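Fluvaton Screen Circle mailing list
Subject: Re: Episode 5 viewing arrangements and discussion rules
From: Conceição Bastos
To: All members

Dear members,

Thank you for the correspondence received after the last circular. The message from Nuno Macedo is quoted first, as several members raised the same points, and the replies follow under separate headings.

> On the April circular, Nuno Macedo wrote:
>
> I would be grateful for clarification on two matters. The circular
> states that episode 5 of Pornton will be shown to members in the
> same session as episode 4. The streaming schedule I have seen lists
> them a week apart. Has the schedule changed, or are we holding
> episode 4 over?
>
> Secondly, the discussion thread for episode 3 contained an open
> reference to the ending of the novel. I have not read the novel and
> would have preferred to learn about Caldeira's letter from the
> series. Is there a rule on this, and does it apply to the list as
> well as to the sessions?
>
> Nuno Macedo

1. Scheduling of episodes 4 and 5

The schedule has not changed. Episode 4 will be held over by one week and shown together with episode 5. The two episodes were written as a single story, and members who attended the first season will recall that the break in the middle of the Wedurcombe trial was widely disliked. The session will begin at 6:30 p.m. and will include an interval between the episodes. Members who prefer to watch episode 4 at home on release are free to do so, but are asked not to post about it until the joint session has taken place.

The room will be open from 6:00 p.m. Members are asked to be seated before the recap begins.
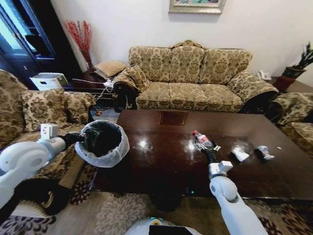

2. References to the novel

The rule adopted for the first season remains in force. Any message that draws on the novel beyond the point reached by the series must carry the word NOVEL at the start of its subject line. The rule applies equally to the list and to the sessions, where such remarks should be kept for the second half of the discussion. The message in the episode 3 thread has been removed from the archive, and its author has been informed.

Members should note that the series has already departed from the novel in two respects: the ferry accident now comes before the wedding, and the character of the magistrate has been divided between two actors. Predictions based on the book may therefore prove unreliable, but they are still to be labeled.

3. Episode guide

Ylva Engebretsen has completed the guide to the first season, and it is now in the files section of the list. It covers cast, locations and music for each episode and runs to 1,879 lines. Corrections should be sent to her directly, giving the episode and the time at which the error occurs. Natália Marinho has agreed to prepare the guide for the present season and would welcome notes on the songs used in the harbor episodes, several of which are not credited on screen.
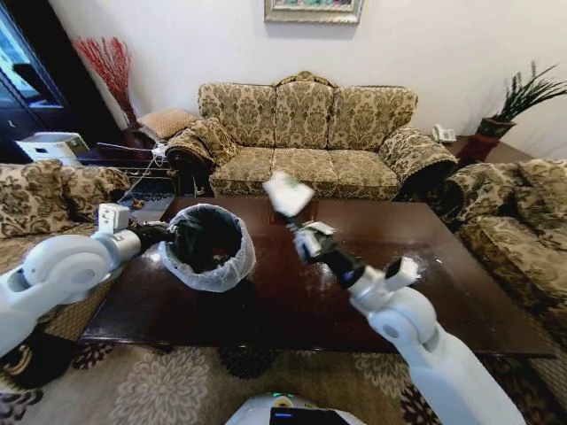

Will the joint session be repeated for members who cannot attend?

A repeat is planned for the following week at the same hour, provided that more than five members ask for it. Requests should be sent to Madalena Bettencourt, who will confirm the arrangement on the list. The thread for both episodes will open after the first session, and those waiting for the repeat may wish to set their subscription to digest until then.

Further questions may be addressed to me by reply. Please trim quoted text before sending.

Yours sincerely,

Conceição Bastos
List Secretary
Fluvaton Screen Circle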